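A whiteboard, also known as a dry-erase board or marker board, is a smooth, glossy surface made for writing on with markers whose ink can be wiped away. The word is used for anything from wall panels in classrooms and offices to small boards that stand on a desk. Whiteboards took over much of the work of chalkboards in schools during the last decades of the twentieth century, mainly because they make no chalk dust.

Surfaces

The cheapest boards have a melamine face, a resin layer over a fiberboard backing. Melamine is light and easy to cut, but it wears with use and in time holds on to the ink. Painted steel boards last longer and accept magnets. Porcelain enamel on steel is the hardest of the common surfaces and is the usual choice for rooms where the board is used all day. Glass boards do not stain easily, though most need strong magnets if they take them at all.

Edges are covered with aluminum, wood or plastic trim. Plastic is common on small boards and comes in many colors. 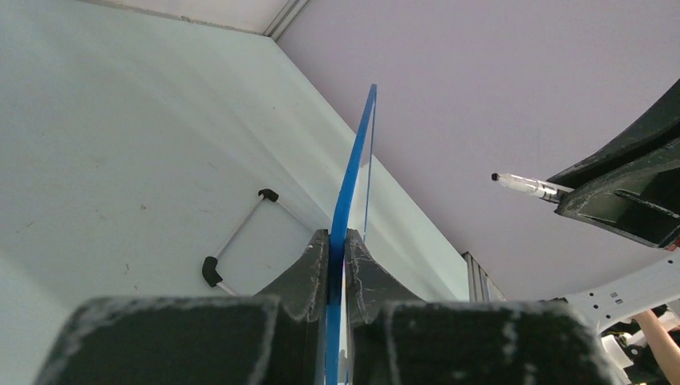
A thin, curved piece of blue plastic.

Markers and ink

Dry-erase ink contains a pigment, a solvent and a release agent. The solvent, often an alcohol, evaporates after writing. The release agent is an oily or silicone-based substance that keeps the pigment from bonding to the board, so that it comes off as a fine powder when rubbed. Permanent markers have a resin in place of the release agent. A line of permanent ink can often be removed by writing over it with a dry-erase marker and wiping both away while wet.

Dry-erase markers should be stored flat. If they are kept with the tip up, the ink drains away from the nib and the color turns weak.

Tabletop boards

Small boards are used for shopping lists, menus, spelling practice and notes between people who share a desk. They are usually set on a table of a pale or plain color in catalogs, and most weigh little enough to be moved with one hand.

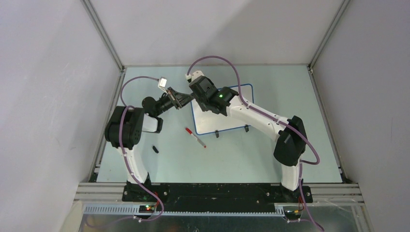

A pale blue-gray tabletop between light gray walls.

A tabletop board may have folding legs, a slotted foot or a separate easel. The easel type can be taken apart for storage. In her handbook for primary teachers, Geetha D'Souza recommends one small board for every 2 pupils, with the pair taking turns to write. The Pandov school supply catalog lists its desk boards in packs of 34 under item number 3329. 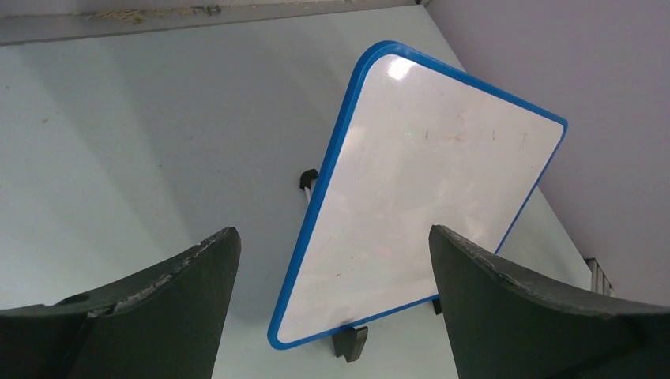 Small blue-framed whiteboard on a stand, with faint marker traces.

Ghosting and cleaning

Ghosting is the faint mark left behind after a board has been erased. It happens when ink stays on the surface too long, when the coating is worn, or when a dirty eraser spreads old pigment around. Light ghosting comes off with a damp cloth - heavier marks need a whiteboard cleaner or isopropyl alcohol. Scouring pads and gritty powders scratch the coating and make the trouble worse. 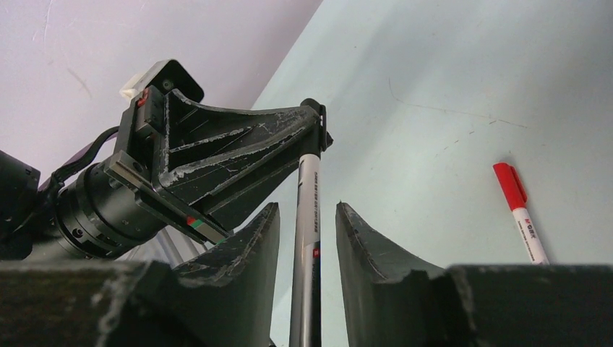
Felt erasers should be brushed out or washed when they turn dark. Microfiber cloths pick up more powder and can go through a normal wash without fabric softener. A new board is best wiped down once before its first use to take off any film left from packing.

See also

Blackboard
Flip chart
Interactive whiteboard
Marker pen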